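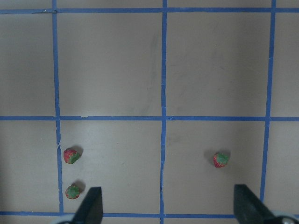
Home Arm Build, session 4 handout
Grid, wrist camera and first picks
Notes by Nkrumah Appiah, Sultitz shared workshop

Carrying on from session 3. You should have the arm bolted down, all joints moving, gripper opening and closing on command. If not, do that first, come back to this after the tea break.

1. The grid
Blue painter's tape on the bench top. Peels off clean, shows up well against a pale surface. Squares need to be bigger than the widest gripper opening you plan to use. Don't fuss over dead straight lines, a kink or a wrinkle at a join is fine. The arm doesn't read the tape, you do. It's for writing down where you put things: "lower right, near the middle line" beats "over there a bit".

Name the cells by row then column, as seen from the wrist camera. NOT from your chair. Half of last term's logs were back to front.

2. Camera
Finger tips must be in view, bottom of the picture, both of them. Open the gripper fully and check. With dark fingers on a light bench you can judge the gap by eye. Loose cable = blurry picture = wasted evening, so tie it to the forearm in two places and leave slack at the wrist.

Lights: overhead only, desk lamps off. Soft shadows are ok. Hard ones get picked up as part of the object and the grasp point drifts.

3. Servo limits
We're on the Stesa board. Position values: 2000 is closed, 3000 is wide open on the workshop arms. Yours may differ if you fitted the horn a tooth out, so move up slowly and stop when it buzzes. Write your own numbers on the base in pencil.

Speed: start at 30. Do not go over 200 with anything soft. Seperate setting for the wrist, see the Atinga sheet.

4. Things to pick
Small strawberries. Red shows up, leaves give you a clear top end, and they mark if you squeeze too hard, so you get your answer straight away. Place them in different cells and turn the leaves different ways. Put a couple close together along a tape line, one under the other, and one on its own a cell over. The close pair is the hard bit: an open finger coming down can nudge the neighbour before you've touched the one you want. Try coming in from the side with the fingers half closed.

Log for each try: cell, which way leaves point, open value, close value, result, any bruise.

5. Still to sort
- rubber tips, Skekberg pack, one set per arm, on order for September
- park position clips the bench edge on arm 2, dont use it yet
- wipe the bench after, juice gets under the tape

Next session: place as well as pick. Bring your log and a small bowl.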